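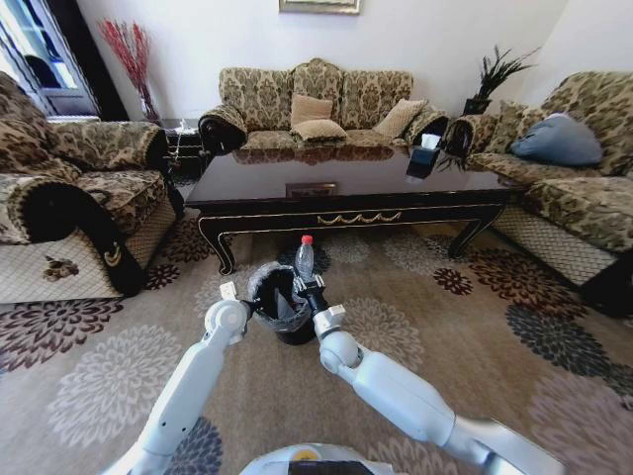 손목을 조금만 더 세우고 놓으면 되지 않냐고 Ingeborg Fuchs 님이 댓글 주셨는데, 맞아요 저도 처음엔 그렇게 생각했어요ㅋㅋ 근데 손목을 세우면 팔꿈치가 벌어지면서 소파 쪽으로 밀려나가더라고요. 거실에서 하는 사람의 설움...

암튼 Zindon 근황 이어서 씁니다. 이번 달 과제는 페트병 버리기. 왼손은 쓰레기통 옆, 오른손은 병 잡고 통 바로 위까지 가져가기. 말로 하면 두 줄인데 2월부터 이러고 있음

왼손을 왜 굳이 쓰냐는 질문도 있었는데요, 통이 너무 가벼워요! 병이 테두리에 살짝만 걸려도 통째로 밀립니다. 그래서 왼손을 먼저 보내놓고 오른손이 출발하는 순서로 바꿨어요. 양팔 동시 출발은 멋있긴 한데 가운데서 서로 부딪힐 뻔한 뒤로 봉인함

그리퍼 힘 얘기. 거의 빈 병은 진짜 까다로워요. 세게 잡으면 찌그러지고 약하게 잡으면 빙글 돌아서 기울어짐. 지금은 최대치의 40%로 두고 쓰는 중인데 병 종류 바뀌면 또 모르겠네요. 뚜껑 닫힌 병이 훨씬 덜 찌그러지니까 혹시 따라 하실 분은 뚜껑 꼭 닫고 하세요

부품 물어보신 분! 손목 쪽 브래킷은 Druren 거고 케이블은 Danzer에서 샀습니다. Danzer는 배송이 9일 걸렸어요. 급하시면 비추... 물건은 좋아요 (길이 잘못 잰 건 제 잘못이라 두 번 주문함)

카펫 무늬 때문에 인식이 흔들리지 않냐고도 하셨는데 네 흔들립니다ㅠㅠ 큰 꽃무늬 위에 투명한 병을 들고 있으면 병 윤곽을 자꾸 놓쳐요. 그래서 거실에서 찍은 프레임 2,203장을 밤마다 조금씩 라벨링했고, 어제 새벽에 드디어 끝! 손목이 로봇보다 제가 먼저 나갈 것 같음

어제 돌린 로그 보니까 병 위치 검출은 97%까지 올라왔어요. 근데 이건 병을 찾는 것까지만이고, 통에 넣는 성공률은 따로 재야 해요. 숫자만 보고 축하해주신 분들 감사하지만 아직입니다ㅋㅋㅋ

놓는 높이도 고민 중. 높으면 튕겨 나오고 낮으면 손가락이 봉투 가장자리에 걸려요. 조금씩 내리면서 표로 정리하고 있는데 정리되면 Undard 게시판에도 올릴게요

다음은 캔 해볼까 하는데 찌그러진 캔부터 할지 멀쩡한 캔부터 할지 의견 받습니다. 저는 멀쩡한 쪽에 마음이 기울었어요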